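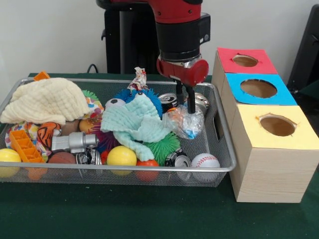

Fig. 1. The arm gripping a clear plastic bag in the toy tray, with the three-hole box beside it.

Sorting a cluttered tray with one arm – project report, Triluria group

Our task was to have one arm pick mixed items from a crowded mesh tray and drop each into one of the three openings of a box. We wanted to know which items cause failed grasps. The policy was trained on 349 demonstrations that we recorded by remote control, and we called the finished version Vemow.

Items fell into three groups: balls, cans, and soft things such as cloths and plastic bags. A trial counted as a success if the item went through the correct hole within 57 seconds. We ran 80 trials and reshuffled the tray after every 10. 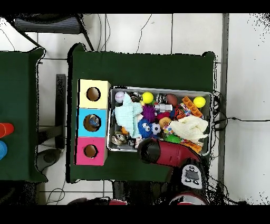

Balls were the easiest group. Most of the failures there came from the fingers closing on a neighboring ball first. Cans did fairly well when they stood upright and badly when they lay under something else.

Soft items gave the worst results. The depth readings on clear plastic were noisy, and the arm often closed above the bag. Cloths were easy to grab but dragged other toys along with them – we scored those trials as failures even if the cloth itself went in.

We did not test a different gripper or a second tray layout. Next term we plan to add a check on finger width after each grasp, so the arm can try again before it moves to the box.

Filed under: Student Projects, Robotics
Shares: 10

2 comments

Ullel
Did you retrain after changing the time limit, or is it the same model?

Abdel Rahman
Same model. Only the scoring changed.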